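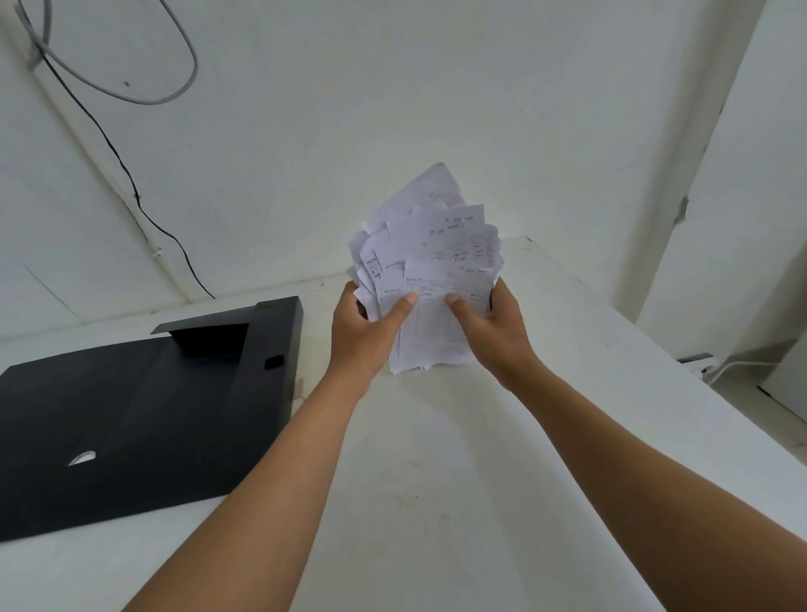

Two Nights in Palomino

A river town where the market starts before the buses do

26 March 2020

The road into Palomino follows the river for the last 7 kilometers, and the bus driver takes it slowly. On the left are the old tanneries, most of them closed. On the right is the water, brown in the rainy months and green the rest of the year. The bus stops beside the church, and from there you can walk to everything in town.

The church of San Telmo is the building on the postcards. It has one finished tower and one that stops at the height of the roof. The money ran out in the 1800s, and the parish later put a garden of potted lemon trees on the unfinished side. The door is open from early morning until the noon bell, then again from four. Inside, the thing to see is the ceiling over the side chapel, painted with river birds by a local sign painter. He worked from the birds he knew, so there are herons and kingfishers where you would expect doves.

The market

The market fills the two streets behind the church. Sellers from the hill villages arrive in the dark and have their tables set by five. Fruit and herbs are on the upper street, fish and meat on the lower one. The best breakfast in town is at the corner where the streets meet, a corn cake filled with white cheese and folded in a leaf. Ask for the green sauce on the side the first time.

Past the fish tables is a covered passage of workshops. Arnulfo Escobar repairs saddles there and makes belts to order. A plain belt takes him a day. He learned the work in one of the tanneries and bought his bench from it when it closed.

"People come in August for the boat races and they want everything the same afternoon," he said. "I tell them to come back tomorrow. Usually they do."

The walk to Pasia

Pasia is the chapel on the hill across the bridge. The path has 600 steps, cut in sections, with stone benches at the turns. Go early or late in the day, as there is little shade above the second bench. The chapel itself is small and often locked, but the terrace is open at all hours and looks over the whole bend of the river. The oldest stone in the wall carries the date 1294. Historians in the region argue over whether it was brought from somewhere else.

On the way down, take the left fork. It comes out at the rowing club, where you can rent a boat by the hour and get a cold drink.

Where to stay

Burgi Trummer came to Palomino for a winter and has run the Jultby guesthouse for eleven years. It has seven rooms around a tiled courtyard, and the two upstairs at the back are the quiet ones. Breakfast is bread, eggs and her own plum jam. She keeps a shelf of walking maps at the desk and will mark the muddy sections in pencil.

There are simpler rooms above the bakery on the lower street. They are clean and cheap, and the ovens start at three in the morning.

Getting there

Bus 53 runs from the regional terminal four times a day, with the last one back at six in the evening. Buy the return ticket when you arrive, at the kiosk next to the church. Bring cash for the market and the boats.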